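Zwischenbericht Projekt Lavorum, Stand Mai 2025
Berichterstatterin: Tamunoemi Afolabi, Gemeinschaftswerkstatt Kostham

Bewilligt waren 2.000 Euro Sachmittel, abgerufen ist der Betrag bis auf die Rückstellung für Ersatzlager. Arbeitspaket 3 (Zweiarmbetrieb) läuft noch. Im Berichtszeitraum fielen 91 Werkstattstunden an, überwiegend für Verkabelung und Nullpunktabgleich. Die Steuerplatine von Kerekes wurde nach zwei Ausfällen durch die ältere Revision ersetzt, seitdem keine Abbrüche. Der Dauerlauf über 2.000 Greifzyklen ist für Oktober angesetzt.

Offen: Not-Halt-Kreis für den zweiten Arm, Zugentlastung der Kabel, Dokumentation der Greifkraft.

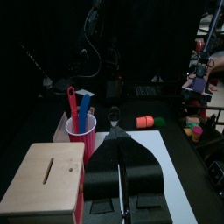
Die Greifkraft wird bislang nur über den Motorstrom begrenzt, ein eigener Sensor ist nicht beschafft. Bei glatten Teilen streuen die Werte stark. Die Finger sind deshalb mit dunklem Schaumstoff umwickelt, der sich zur Spitze hin verjüngt; die Dicke der Auflage geht in die Kalibrierung ein und muss nach jedem Wechsel neu eingetragen werden. Als schwierig gelten der Spatel im roten Becher und liegende Rundteile wie der orangefarbene Zylinder. Für beide Fälle wird der Anfahrwinkel noch von Hand vorgegeben. Die Übernahme in die Ablaufsteuerung folgt mit dem nächsten Softwarestand.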